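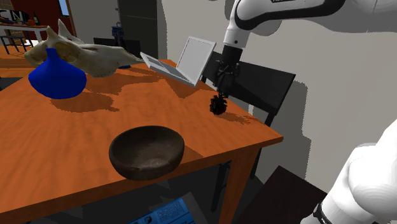
Budgeting for a first arm: what am I forgetting?
Posted by Nélida Cabral, Sep 24, 2019

Our makerspace in Ledesma finally has money for a tabletop arm and I'm thrilled! We want it picking up odd-shaped stuff (bowls, brushes, whatever people bring in) and we'd rehearse in simulation first. The Jikance quote is $2000 for the arm alone. What else should I put in the plan before June?

Tadgate
Fun project! Price the gripper separately - ours was $1161 and it wasn't on the first quote at all. Fingers that bend are worth the extra for round or fluffy things. Ask how long spare fingers take to arrive, too. Ours took 18 days.

plakness_fan
get the bigger one

Ivana Tapia
Love that you're simulating first, it's the cheapest month you'll ever spend! Model your real table at its real height and see whether the arm reaches the far corners before you pay for anything. We tried four mounting spots that way and ended up ordering a shorter arm.

Contact | © 2019 Plakness Community Help | Back to top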